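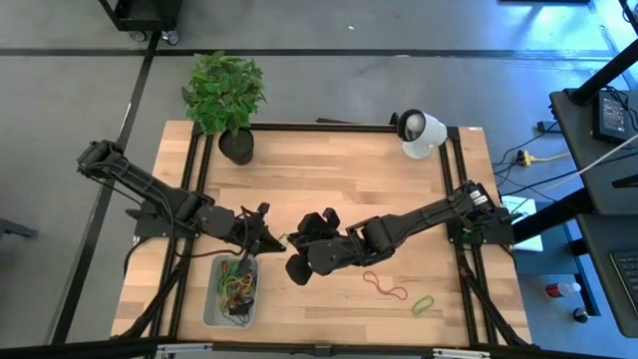 細い板を寄せた木製天板。色の淡い材の間に濃色の短い材が混じる

7月　文＝エシ・アメテペ（Esi Ametepe）

寄せ木天板の出荷検査、含水率を多点測定に変更　Gramgateのウンベイ工場

木材加工のGramgateは、ウンベイ（Wumbei）工場で製造する寄せ木天板「Zollov」シリーズについて、出荷時の含水率検査を従来の中央一点測定から多点測定に切り替えた。水曜日に取引先向けの技術通知で明らかにした。納品後に天板の反りが生じたとの連絡が続いたことを受け、同社が在庫品の追跡調査を行い、検査方法の見直しが必要と判断した。

対象は、幅の狭い板を並べて接着した作業台用・調理台用の天板全品種である。無塗装品、オイル仕上げ品、ウレタン塗装品のいずれも含む。棚板用の薄物と脚部材は今回の変更に含まれない。価格と標準納期は据え置く。

追跡調査は、ウルノン（Urnon）の保管倉庫に置かれた天板1,635枚を対象に133日間行われた。期間中、倉庫内の温度は26℃に設定し、湿度は外気に応じた成り行きとした。各天板は桟木を挟んで水平に積み、定期的に取り出して対角方向と幅方向の反りを直定規とすきまゲージで測定した。

その結果、社内基準を超える反りが129枚で確認された。反りの方向は大半が幅方向で、長さ方向の変形は小さかった。木材は繊維方向の伸縮がごくわずかで、繊維に直交する方向の伸縮が大きい。細い板を幅方向に並べる天板では、寸法変化は主に幅方向に現れる。調査結果はこの一般的な性質と一致する。

基準を超えた天板について接着前の記録を照合したところ、多くで、隣り合う板の含水率に開きがあった。天板全体の平均値は管理範囲に収まっており、中央一点の測定では差を検出できない状態だった。表裏の含水率の差も一部で認められた。保管時に最上段にあった天板は上面だけが外気に触れやすく、下段の天板よりも反りの発生率が高かった。

同工場の品質管理を担当するオベド・アリー（Obed Aryee）氏は技術通知の中で、「平均値の管理だけでは、一枚の天板の中に残るばらつきを見落とす。測定点の配置を先に決め、その上で判定値を決める順序にした」と説明している。

新しい検査では、天板の中央に加えて四隅寄りと両木口付近を測定し、表面と裏面の双方で値を取る。測定には高周波式の水分計を使い、日ごとに始業時の校正を行う。樹種ごとの密度補正値は、ロットの切り替え時に入力し直す。複数の樹種が混在する天板については、主たる樹種の補正値を適用し、測定点が別の樹種に当たる場合は位置をずらして測り直す。

判定は二段階とした。第一段階では各測定点の値が管理範囲に入っているかを確認する。第二段階では測定点間の最大差と表裏差を算出し、いずれかが限度を超えた場合は出荷を保留する。保留品は調湿室に戻し、桟積みで一定期間置いた後に再測定する。再測定でも限度を超えた天板は、切断して小寸法の部材に転用する。

測定値は天板ごとの管理番号に紐づけて保存する。管理番号は従来どおり裏面の木口寄りに刻印する。取引先は番号を照会することで、出荷時の各測定点の値を受け取ることができる。照会の受付はメールのみで、電話による回答は行わない。 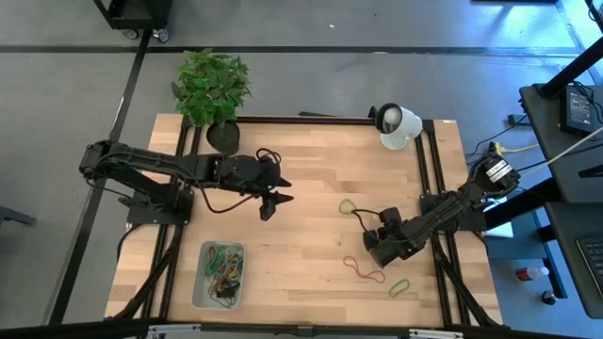 読了時間：7分

検査の変更に合わせ、接着前の工程も一部改めた。乾燥を終えた板材は、これまでロット単位でまとめて接着工程へ送られていたが、今後は一枚ずつ含水率を測り、値の近いものを同じ天板に組む。選別によって工程は一つ増えるが、色調による仕分けと同時に行うため、ラインの処理能力への影響は小さいとしている。

色調の仕分けについては基準を変更しない。Zollovシリーズは淡色材を主体とし、濃色の材が不規則に入る外観を標準としている。含水率を優先して組むと濃色材の位置に偏りが出る場合があるため、同社は外観の許容範囲を示す見本板を更新し、取引先に順次配布する。濃色材の多少を理由とする返品は、見本板の範囲内であれば従来と同様に受け付けない。

接着剤は変更しない。アリー氏によると、反りが基準を超えた天板のうち、接着層の剥離が確認されたものはなかった。試験片による煮沸剥離試験とブロックせん断試験でも、基準を超えた天板と基準内の天板との間に明確な差は出ていない。このため同社は、今回の事象を接着不良とは別の問題として扱っている。圧締圧力と圧締時間も現行の値を維持する。

技術通知は、納品後の取り扱いについても記載を増やした。主な内容は次のとおりである。

荷受け後は梱包を解き、使用する部屋で平積みにして室内の温湿度になじませる。壁に立て掛けて保管しない。桟木は上下の位置をそろえ、最上段には合板などの覆いを置いて、上面だけが乾くことを避ける。梱包用フィルムを片面だけ剥がした状態で放置しない。

無塗装品を現場で仕上げる場合は、表面と裏面に同じ塗料を同じ回数塗る。裏面の塗装を省くと吸放湿の速度が表裏で異なり、反りの原因となる。木口は吸湿が速いため、塗布量を増やすことが望ましい。切断加工で新たに木口が現れた場合は、その日のうちに塗装する。

架台への固定では、幅方向の伸縮を妨げない方法を取る。金属製の枠や脚に取り付けるときは、枠側の穴を幅方向の長穴とし、座金を介してねじを締める。丸穴に直接ねじ込んで全周を固定すると、乾燥期に板の継ぎ目付近で割れが生じることがある。接着剤による架台への全面固定は保証の対象外とする。機器の台座などを天板に取り付ける場合も、幅方向に離れた二か所以上を剛性の高い部材で連結する構成は避けるよう求めている。

天板の幅が大きいほど、伸縮量の絶対値は大きくなる。同社は長穴の寸法を決めるための早見表を通知に添付した。表は天板の幅と、設置場所で想定される湿度の変動幅から必要な逃げ寸法を求める形式である。樹種別の収縮率は、木目の向きが一定でないことを考慮し、接線方向の値を用いて安全側に計算している。

既に納品した天板の扱いも示した。設置後に反りが出た場合は、まず設置場所の温湿度、固定方法、裏面塗装の有無を確認し、記録を添えて連絡するよう求めている。固定を緩めて両面を同じ条件に置くと、反りが小さくなる例がある。一方、反った状態で長く固定された天板は元に戻らないこともあり、交換の可否は個別に判断する。凸面を削って平らにする補修は、表裏の条件が変わるため、判断が出るまで行わないよう求めている。

ウルノンの倉庫では、最上段の天板に覆いを掛ける運用を既に始めた。湿度の管理については、加湿・除湿設備の導入を検討しているが、時期は決まっていない。当面は記録計を増設し、庫内の位置による差を把握する。壁際と搬入口付近は値の変動が大きいため、長期在庫は庫内中央の棚に移した。

多点測定への切り替え後に出荷する天板には、裏面の管理番号の末尾に識別記号を付ける。切り替え前の在庫も出荷前に新方式で測り直すが、刻印済みの番号は変更せず、検査票に再測定の旨を記載する。取引先の受け入れ検査で同社と異なる方式の水分計を用いる場合は、測定深さと補正値の違いによって値がずれるため、双方の機器で同一の試験片を測り、差を確認してから判定に使うよう求めている。

早見表と更新後の見本板の請求は、ウンベイ工場の品質管理窓口で受け付ける。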